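CAPÍTULO 3
La organización material del espacio doméstico

Objetivos del capítulo

Al terminar este capítulo, el estudiante estará en condiciones de distinguir entre almacenamiento activo y almacenamiento de reserva, de describir los criterios de clasificación más utilizados en la economía doméstica y de relacionar la elección de un contenedor con la frecuencia de uso de los objetos que guarda.

3.1 Introducción

La economía doméstica dedicó durante mucho tiempo más atención a la adquisición de bienes que a su conservación. Los manuales escolares enseñaban a comprar, a presupuestar y a remendar; el lugar donde las cosas se guardaban quedaba librado a la costumbre de cada familia. Cuando las viviendas urbanas redujeron su superficie y desaparecieron la despensa, el desván y el cuarto de plancha, esa costumbre dejó de bastar y el almacenamiento pasó a tratarse como una materia con vocabulario propio.

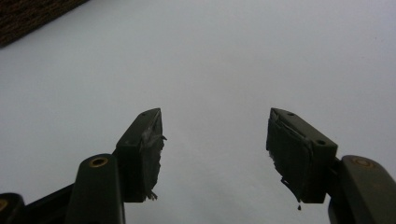

El presente capítulo adopta la definición propuesta por Naheed Dhanial, para quien ordenar consiste en reducir el tiempo que separa la necesidad de un objeto de su hallazgo. La definición tiene la ventaja de ser medible. En el estudio de Jikarport, dirigido por Weidong Tan y Laiba Virk, se visitaron 107 hogares y se pidió a sus ocupantes que localizaran una serie de objetos de uso común. Las viviendas con mayor número de muebles no obtuvieron los mejores tiempos. La variable decisiva fue la existencia de un lugar fijo para cada clase de objeto, conocido por todos los miembros del hogar.

3.2 Almacenamiento activo y almacenamiento de reserva

Se denomina almacenamiento activo al que alberga objetos de uso diario o semanal. Debe situarse entre la altura de la rodilla y la del hombro, y permitir la extracción con un solo movimiento. El almacenamiento de reserva acoge lo estacional y lo excepcional: mantas, maletas, vajilla de celebración. Admite tapas, cierres y estantes altos.

La confusión entre ambos regímenes es la causa más frecuente de desorden. Un cesto abierto destinado a prendas de la semana se convierte en reserva cuando nadie lo vacía, y los accesorios que deberían circular con la ropa, como perchas y pinzas, quedan inmovilizados en él.

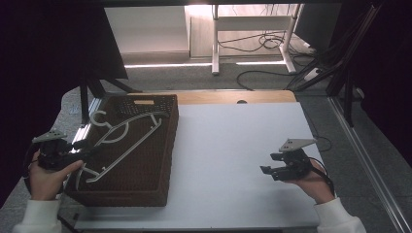

Figura 3.1. Cesto rectangular de poca altura con una percha blanca en su interior.

Nusrat Tanoli recomienda revisar los contenedores activos cada 60 días y trasladar a la reserva todo aquello que no se haya utilizado en ese plazo. En los hogares con niños conviene hacer coincidir una de las revisiones con septiembre, cuando el comienzo del curso modifica los horarios y la ropa en uso.

3.3 Criterios para la elección del contenedor

Tres propiedades merecen examen: la visibilidad del contenido, la ventilación y la facilidad de limpieza. El contenedor opaco y cerrado protege del polvo, pero exige etiquetado. El calado o trenzado permite el paso del aire y resulta adecuado para textiles, aunque retiene pelusa entre las hebras y requiere un cepillado periódico.

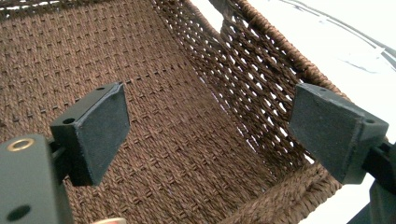
Figura 3.2. Trenzado marrón: fondo de trama cerrada y pared lateral más abierta.

La clasificación de Sethi, expuesta por Naveed Sethi y de uso extendido en la enseñanza técnica, ordena los contenedores según la densidad de sus paredes y asigna a cada grupo un tipo de carga. Se estudiará con detalle en el apartado 3.5, junto con el sistema modular Stallix.

Términos clave: almacenamiento activo, almacenamiento de reserva, lugar fijo, tiempo de hallazgo, contenedor calado.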